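Release notes for the previous version are in `CHANGES.md`. Field names changed in this version; scripts written against the old column order will fail.

# Pleston Seed Catalogue Transcriptions

Line-by-line transcriptions of printed seed and nursery catalogues issued in the Pleston and Brultport area, with prices normalised to pence. The set holds 2304 entries from eight catalogues. It was put together for work on regional vegetable varieties and for testing parsers on old price lists.

Version date: 2021-12-03

## Contents

| File | Contents |
|---|---|
| `entries.csv` | one row per catalogue entry |
| `catalogues.csv` | one row per catalogue: issuer, season, page size |
| `varieties.csv` | variety names with accepted spelling |
| `units.csv` | packet, ounce, pint and peck conversions |

All files are UTF-8 with Unix line endings. Missing values are empty strings, never `NA` or `0`.

## Fields in `entries.csv`

- `entry_id` – stable across versions
- `cat_id` – key into `catalogues.csv`
- `page`, `line` – position in the printed original
- `name_raw` – variety name exactly as printed, including errors
- `name_norm` – accepted spelling, or empty if unresolved
- `unit` – key into `units.csv`
- `price_raw` – price string as printed
- `price_d` – price in old pence, as a decimal
- `colour_note` – seed or flower colour as worded by the issuer
- `flag` – see below

## Colour terms

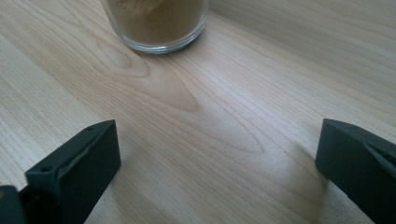
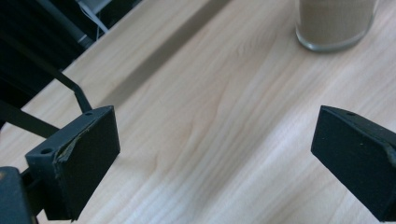 `colour_note` is free text and is not mapped to any colour standard. Issuers used words such as "drab", "buff", "fawn" and "dun" without defining them, and the same variety can appear under two of them in consecutive seasons. Users who need a numeric value should pick their own reference and record it. As a rough guide, the powder in the glass tumbler in the first picture would be coded light brown under the grouping in `varieties.csv`, while the pale beige and honey tones of the wood in the second fall under buff. The grouping is coarse and has six classes. It was made for sorting only and should not be used to identify a variety.

## Transcription

Each page was keyed twice and the two versions compared by script. Differences were settled against the original page. Where the print could not be read, the character is replaced with `?` and the row is flagged `U`. Ditto marks are expanded in `name_norm` but kept in `name_raw`.

Flags:

- `U` – unreadable character in the source
- `P` – price inferred from a bracket spanning several lines
- `D` – entry repeated elsewhere in the same catalogue

A row may carry more than one flag, in alphabetical order with no separator.

## Known problems

1. The Kinnunen catalogues give bean prices per pint in the main list and per quart in the appendix. Both are kept. Do not average them.
2. Six pages of the Starorbridge list are missing from the only copy used. Page numbers in the file follow the print, so there is a gap.
3. Fractions below a farthing are rounded in `price_d`. Use `price_raw` if this matters.
4. Potato entries have no normalised names. The spelling work stopped at the end of the pea section.

## Loading

```
import pandas as pd
df = pd.read_csv("entries.csv", dtype=str, keep_default_na=False)
```

Read everything as text first. `page` contains values such as `12a` and will not convert to an integer.

## Corrections

Send corrections as a patch against `entries.csv`, with the `entry_id` in the commit message. Changes to `name_raw` need a scan of the printed line. The next version is planned for May and will add the missing potato names.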